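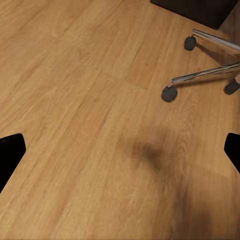

Vasilakis Rollwell Casters, set of five: a long-term review

I have now spent more time thinking about chair wheels than about my pension. The casters are doing better than the pension.

Some background. I work from home in a second-floor apartment, at a desk by the window, in an office chair I bought used from an insurance company that was closing its branch. The chair is excellent. The wheels it came with were hard black nylon, the kind made for office carpet, and on a bare floor they sounded like a bowling alley heard through a pillow. My downstairs neighbor, Lucienne Gilbert, is a patient woman. She put up with it for a whole winter before she asked me, very kindly, whether I had taken up some kind of sport.

I tried a mat first. The Prusodholm clear mat is the one every store seems to carry, and it does protect the floor, in the way that never leaving the house protects your shoes. It curled at one corner within a month. Crumbs got under it and could be viewed from above, like a museum exhibit. Every time I rolled back to reach the printer, one wheel dropped off the edge and I had to climb back on with a little hop, which did nothing for relations with downstairs. The mat now lives behind the wardrobe, still curled.

So in April I ordered the Vasilakis set. They are soft-tread wheels, the inline skate type, with a clear rim and a metal stem that pushes into the chair leg. The box says each set will carry 500 pounds. I have no way of testing this and would prefer not to be asked.

Fitting them

The instructions say this takes two minutes. Pushing the new ones in does take two minutes. Getting the old ones out took most of an evening. Four came away with a firm pull and some bad language. The fifth had been in that leg since the insurance company was young, and it had no plans to move. In the end I laid the chair on its side on a folded blanket, put a flat pry bar under the collar, and leaned. It came out with a bang and went under the bookcase, where I left it for a few days out of spite.

If your old wheels are stuck, a drop of oil and an overnight wait will do more than your arms will. I learned this from the instructions, which I read afterward. Wipe the oil out of the socket before the new stem goes in.

Check your stem size before you order, too. Most office chairs take the common one, but Clestholm chairs use their own, slightly fatter version, and the adapter is sold separately for a price that suggests somebody at Clestholm has a boat.

How they roll

Quietly. That is the main thing and it is worth most of the money. There is a soft hiss when I push away from the desk, and that's it. I can now fetch a pen in the middle of a call without anyone asking if I'm at an airport. Lucienne reports hearing nothing at all, and she has started leaving plums outside my door, which I am choosing to read as a product endorsement.

They also roll very freely. Too freely, for the first week. My old wheels needed a shove, and I kept giving the new ones the same shove, so I spent several days arriving at the filing cabinet faster than planned. If your floor slopes even slightly, you will find out. Mine slopes toward the radiator. I drift there over the course of a morning and have to row myself back with my heels.

The chair sits a bit higher as well, as the wheels are bigger. I dropped the seat one notch and forgot about it. If you already have your chair at its lowest setting and your feet only just touch, think twice.

What they do to the floor

After several months I can't find a new mark anywhere in the area where I work. There are plenty of old ones from the nylon wheels, a sort of gray half moon in front of the desk, and I have made my peace with those by moving a plant. The soft tread picks up grit, though. One morning I heard a faint scratching, turned the chair over, and found a tiny stone pressed into one wheel, polished like a gem. I now run a damp cloth over all five when I sweep. I'd like to say this is weekly.

Hair is the other problem. The box says the wheels are "tangle resistant." I own a long-haired cat called Mustimetti and can report that the cat has not read the box. Because the middle of the wheel is open, you can at least see what's going on in there and snip it out with nail scissors. With the old ones it just built up in the dark.

Complaints

The clear rims show dust, and look a little grubby by midweek no matter what you do. One stem squeaked until I took it out and put it back in again. The set costs more than I paid for my first bicycle. And the printed warranty card wants you to mail in the original box, which nobody sane has kept.

On carpet I can't help you. I tried them on the hall runner and they sank in and sulked. Keep your hard wheels for that.

I'd buy them again. If you have a rug, a deaf neighbor or a chair you never move, save your money. Everyone else should order a set, and find the pry bar before taking the old wheels off.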